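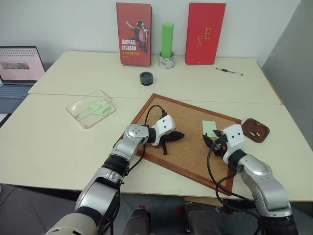 I have been trying for a while to work out why my kitchen makes me feel slightly scolded every time I walk into it, and I think I've got it. It's the calendar. Or it's the lack of one.

Up until last June we had a paper calendar on the side of the fridge. It was free, it came from Minami, the garden place out past the bypass, and every month had a photo of a vegetable looking its best. It was covered in four colors of pen. Dentist. Bins. Car. Your mother. Then we went over to a shared app called Plellska, which everybody at my husband's work uses, and the calendar came down, and the little square of fridge behind it was a different white from the rest of the fridge.

I want to make the case for putting things back up on walls. I know how that sounds. I'm a person who pays for parking with her phone and hasn't written a check in years, and I'm not about to tell you that everything was nicer when we all had to look up phone numbers. But I do think we gave away something useful when we moved all our lists and reminders and bits of paper behind a screen, and we gave it away without much of a discussion.

The first thing is that a wall doesn't need to be opened. You see it on the way to the kettle. I must have read the school lunch menu a few hundred times when it was stuck up by the back door, and I never once decided to read it. It just went in. Now the menu lives in a parents' portal with a password that has to contain a symbol, and I couldn't tell you what my son is eating today if you offered me money. The information is more available than it has ever been and I have never had less of it.

My friend Kyu-ri Ryu disagrees with me about all this, and we've been having the argument on and off since spring. She says what I'm missing isn't paper, it's the habit of looking, and that if I checked the app with my coffee I'd be fine. She's probably right. She is also somebody who checks the app with her coffee. When she comes to stay she knows what time my kids' swimming is before I do (I gave her access two years ago and she's never lost it). But I think a household has to run on the habits of its least organized member, and in our house that's a close race.

And then there's the matter of who gets to see. This is the part I feel strongest about. When our calendar was on the fridge, everybody who came through the kitchen could read it, including the kids, including my father-in-law, including the woman who came to look at the boiler. My daughter was six and she'd stand there and work out how many squares until her birthday. She isn't on the app. She hasn't got a phone and she's not getting one, so now she asks me, and I look it up and tell her, and I've become a sort of receptionist for the family's time. I didn't have that job before. My father-in-law has a phone but he keeps it in a drawer, switched off, to save it.

I used to work in a branch library in a town called Vornier, which had a board in the entrance that ran nearly the whole length of the wall. Lost cats, piano lessons, a man who would sharpen anything. There was a rule that a notice could stay up for a month and had to have a date on the back, and it was my job on quiet mornings to go along lifting the corners and taking down the old ones. I loved doing it. You got to know what people were short of. There was one winter when it was all firewood, wanted and offered, and somebody had drawn an arrow in pencil from one card to another.

When the library was redone, the board went and we got a screen. The screen cost a lot more than I would have guessed, and it showed 23 slides, one after another, and if you wanted the one about the toddler group you had to stand there in your wet coat until it came round again. You couldn't put anything on it yourself either. You filled in a form and sent it to the council offices and waited. In the first year I don't think we had a single lost cat. I'm sure the cats were still getting lost.

People will say that all went online, and it did, mostly. There's a town group with almost 600 members and it's very lively. But have you looked at one of those lately? I went on to find someone to fix a gate, and I read about a row over a hedge, and then a second row about whether the first row should have been deleted, and when I looked up it was dark and I still had a broken gate. A card on a board can't be replied to. I'd never thought of that as a good point until I'd seen the other way of doing it. The man who would sharpen anything put up his card and went home, and if you thought his prices were too high you simply didn't take his number.

Okay, the other side, because there is one. Paper gets lost. Paper is only in one place, and when I'm standing in the shoe shop being asked if we can do the 2 o'clock slot or the one after, the fridge is no use to me at all. Boards get ugly, too. Ours at home (before the calendar there was a whole board, in the old flat) ended up so thick with takeout menus that the pins wouldn't reach through, and under everything there was a voucher for a restaurant that had since turned into a place that did eyebrows. And I do see that there are things you'd prefer the boiler woman not to know. Hospital appointments, for instance. My husband put one of those on the fridge once as "meeting" and then I had to remember which meeting was the real one.

So I'm not asking anyone to throw the phone in the drawer with my father-in-law's. What I'd like is for us to stop treating the wall as the thing you do before you've got round to doing it properly. It's a perfectly good place to keep things. It's patient - it doesn't buzz, it doesn't want you to update it, it's never once asked me to rate my experience.

I tried a halfway version for a bit. There's a thing called a Himum, a screen in a frame that hangs in the hallway and shows you the family calendar, and my brother had one he'd stopped using. It cost him 300 dollars new. It was nice! I'll give it that. It had a picture of a lake. But it went to sleep to save power, so you had to wave at it, and the kids liked the waving more than they liked the calendar, and then the router was moved and it showed us the same Tuesday for most of a month. I gave it back to him. I believe it's under his stairs.

What I've done now is much duller. I went back to Minami and asked if they had any calendars left, and the girl found me one behind the till, half the year gone, with a leek on the front. It's up on the fridge over the bright patch. On the first evening of each month I sit down with the app and copy across the things that matter to all of us, and leave the rest where it is. It takes as long as a cup of tea. Kyu-ri thinks it's mad to write everything out twice. But I've noticed I remember the things I've written, and I've noticed my daughter has gone back to drawing a small cake in her square, and somebody (I have my suspicions) has added "buy crisps" to every Friday through to the end of the year.

I still miss the menus, a bit. I might get another board for the hall. There's a stretch by the coats that isn't doing anything, and we have a broken gate to advertise.

214 shares
38 comments

More from this section
Your spare room isn't a gym
In defense of the long phone call
Why I stopped buying nice notebooks
We should all be worse at email
What the bus shelter knows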